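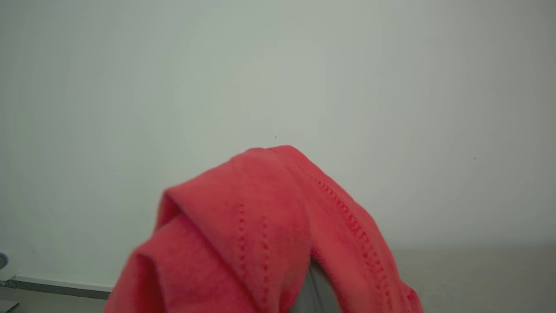 Red cloth, bunched and folded.

Search this newsletter Enter keywords Search

Trail notes: the old grade from Nirkent to Gratari

6 April 2021
By Itsuki Takeda

The former railway grade between Nirkent and Gratari is open end to end again for foot travel. The section is 19 km long by the centre line. It was closed at the Chiriac embankment after the washout and members have been using the concession road to get past it, with a gravel shoulder and no shade. The detour signs have been taken down. If your printed guide still shows the detour, draw a line through it.

The grade was built to carry timber and later gravel, and the rails were lifted long before most of us walked it. What remains is a flat bed of crushed stone and cinder with a crown that has mostly worn away. The ditches on either side were hand-dug. In the cuts they still work. On the flats they have filled with leaf litter and cattails, and water stands on the bed itself until the frost is fully out of the ground. Waterproof boots are advisable at this time of year between the Nirkent road crossing and the first cut.

Starting from Nirkent, the grade leaves the back of the fairgrounds lot through a gap beside the steel gate. The gate is locked to keep vehicles off and is not a sign that the trail is closed. The bed runs straight through hayfields, then enters second-growth maple and ash. Much of the ash is dead. Standing dead ash sheds limbs without warning and this stretch should not be walked in a strong wind. The landowner on the north side has been felling toward his own field and leaving the tops where they land, so expect brush against the fence line.

The first cut is through dolostone. The walls are close on both sides and ice persists on the south wall well into spring. Drill marks from the original work can be seen in the rock at shoulder height, at regular spacing. Walking fern has been recorded in the cut and should be left alone. Please keep to the bed, as the talus at the foot of the walls is neither stable nor interesting to climb.

Beyond the cut the grade crosses the Ciltar wetland on a low causeway. The stone here is coarser than elsewhere, the finer material having migrated down into the peat, and the surface is hard on the ankles. Beaver have been active on the upstream side. The water level was within a hand's width of the bed when I walked it, and the two culverts under the causeway were both running full. One has a clean inlet. The other has a wire guard fitted over it that catches sticks and needs to be raked out periodically. The township has been told. Anyone walking through who is inclined to pull sticks from the guard is asked not to, the bank being undercut at that point.

The Chiriac embankment is the part that was closed. Its failure was an ordinary one. A corrugated steel culvert had rusted through along its invert, water found its way around the outside of the pipe, and the fill went with it. The replacement is a longer pipe of larger diameter, set lower, with riprap at the inlet and outlet and filter cloth under the stone. The fill was placed in lifts and compacted. A layer of granular was spread over the top and rolled last August, and it was then left over the winter to settle before the barricades came down. There is a slight dip over the pipe. This was expected and will be topped up when a truck is next in the area.

The slopes have been seeded but nothing much has taken. Straw blankets are pinned over the seed on the downstream side. The pins stand proud of the ground in places and will go through a thin sole. Dogs should be leashed across the embankment for this reason as well as the usual one.

Past Chiriac there is a new piece of footpath to report. The Ciltar side trail leaves the grade on the left at a cedar post with a blue blaze and rejoins it before the Gratari station grounds. It has been measured by wheel at 1,314 m. It climbs off the railway bed onto a low ridge of glacial till, follows the crest through hemlock, and descends by switchbacks that were cut to follow the contour as far as the boundaries would allow. The tread is bare mineral soil and roots. There is a stile at each end of the pasture, built with the treads on alternate sides, and the cattle are generally in residence once the grass is up. The side trail is for walkers only. Bicycles and skis should stay on the grade.

Blazing on the side trail follows the usual convention: a single blaze for straight ahead, a double for a turn, with the upper blaze offset in the direction of the turn. The paint on the hemlocks was applied in cold conditions and has not adhered well to the looser bark. It will be redone. Until then, take some care at the turn off the crest, where an older deer path goes straight on and looks more convincing than the trail does.

Gratari has less to show than Nirkent. The station is gone. The platform edge survives as a line of cut stone in the grass, and the base of the water tank can be found behind it by pushing through the lilacs. The well beside the tank base has been capped with a concrete slab. The old loading siding diverged here and its bed can be followed a short distance to the gravel pit, which is private and posted. Turn around at the posts.

Parking. There are two places to leave a car: the fairgrounds lot at Nirkent, except when the grounds are in use, and the road allowance at Gratari, where vehicles should be pulled well over on the east side to leave room for farm machinery. Do not park at the Chiriac crossing. The shoulder is soft and the sightline to the west is poor. There is no bus service to either end, so those walking one way will need to spot a car beforehand.

Water. None on the route that I would drink untreated. The Ciltar drainage takes runoff from pasture.

Maps. The revised sheet shows the new side trail and drops the road detour. The gradient profile printed along the bottom edge is unchanged and does not include the ridge. Holders of the previous sheet can correct it by hand: the north junction is at the fence corner immediately past the embankment and the south junction is at the hydro line.

Reports of blowdown, missing blazes or standing water can be sent to the trail notes address on the back page. Give the nearest road crossing and the direction you were walking. A photograph of a fallen tree with no location attached is of limited use.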